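This site uses cookies to improve your experience. By continuing to browse you agree to our use of cookies. Accept | Manage preferences

The number that doesn't travel

23/04/2018

Ynyr Penry has a habit of asking for the denominator. I had been on the line with him for less than a minute, and had just read him the success rate from a press release, when he wanted to know what it was a rate of.

"Objects? Attempts? Attempts after you threw out the ones where the simulator blew up?" he said. "Those are three different papers."

Penry runs the evaluation side of Olel, a small group that tests whether manipulation policies trained in simulation do what their authors claim. His colleague Ottilie Gasser writes most of the code. Their latest result concerns a pick-and-place method called Tiltis, which learns entirely on rendered kitchen counters and is supposed to carry over to a real arm without further training. I had come to them because the enthusiasm for Tiltis struck me as running well ahead of the evidence, and I wanted to hear whether the people who had measured it agreed.

They did, up to a point.

The basic procedure is easy to describe. A simulated arm is given a counter with a few things on it and told to move one of them to a target. The positions are shuffled, the lighting and surface textures are changed, and the whole business is repeated until the policy stops improving. Gasser's evaluation used 1,766 simulated episodes across 30 layouts, none of which had been used in training. She then ran 600 trials on a physical arm in the lab, with the same categories of object.

"In simulation it looks terrific," Gasser said. "It really does. You watch it for ten minutes and you start to believe it understands what a plate is."

Does it?

"No. It has learned where plates tend to be."

I asked her to back that up, and to her credit she had. In one of her tests the target was left in place but its colour was changed to something close to the colour of the counter. A policy that had grasped the idea of putting something on a plate should cope with a brown plate nearly as well as a white one. Tiltis did noticeably worse. In another, she moved the target well outside the region it had occupied during training. The arm travelled to the old region, paused, and let go over bare counter.

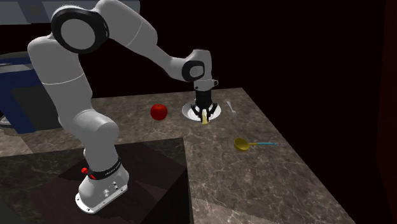
The grasping, she said, is the part that holds up best. Small, compact things are picked up reliably in simulation, and the motion to the target is smooth. Trouble starts with anything long and thin. Handles are a particular misery: the policy likes to close on the middle of an object, and on a spoon or a ladle the middle is often a poor place to hold it.

I put it to Penry that this was a fairly damning list for a method being talked about as nearly ready for commercial kitchens.

"I wouldn't use the word damning," he said. "I'd say it's a decent method with a silly press release. The authors' own paper is more careful than the coverage. They say 'in simulation' quite a lot. It's just that those two words fall off somewhere between the paper and the newsletter."

He is kinder than I am. The paper does say "in simulation", but the abstract says it once, and the video that went with it doesn't say it at all.

The physical trials are where my own doubts hardened. Gasser declined to give me a single headline figure, and I pressed her on it twice. Her objection was that the rate depends so heavily on the layout that an average would mislead. On tidy counters with one object near the target, the real arm did nearly as well as its simulated twin. On cluttered ones it dropped off sharply. In 15 of the physical trials the gripper closed, lifted and carried nothing at all, then opened over the target as though the job were done.

"Those are my favourites," she said. "The simulator's contact model is generous. If the fingers are near enough, the thing sticks. So the policy never had much reason to check whether it was holding anything."

Surely that can be fixed by adding a sensor?

"You can add a sensor. Then you have to simulate the sensor, and now you've got a second thing that's wrong."

The simulator in question is called Jarman, and both of them were anxious that I shouldn't blame it. Every simulator makes compromises about friction and contact, Penry said, and this one is open about its compromises if you read the documentation. They also tried the same policy in a second package, Vevex, which models contact more strictly and runs a good deal slower. Performance fell there too, by an amount that tracked the physical results fairly closely. Gasser thinks this is the most useful thing in the whole study. If a stricter simulator can predict which methods will come apart on real hardware, labs could screen for it cheaply before anyone books time on an arm.

I'm less sure. It is one policy, one arm and one pair of simulators, and a correlation across 30 layouts is a thin thing to build a screening test on. I told her so.

"Yes, that's in our limitations section," she said. "You'd be amazed how few people get that far."

They plan to repeat the work with two more policies and a different gripper, and hope to have something to show in September. Penry has asked the Tiltis authors for their training layouts so the distribution of target positions can be checked directly. They've been friendly about it, he said, but the files haven't arrived.

I asked whether he would let the thing loose in his own kitchen in the meantime.

"With the plastic plates," he said. "And I'd want to be home."

Enjoying this article? Sign up to our newsletter and get new interviews in your inbox. You can unsubscribe at any time.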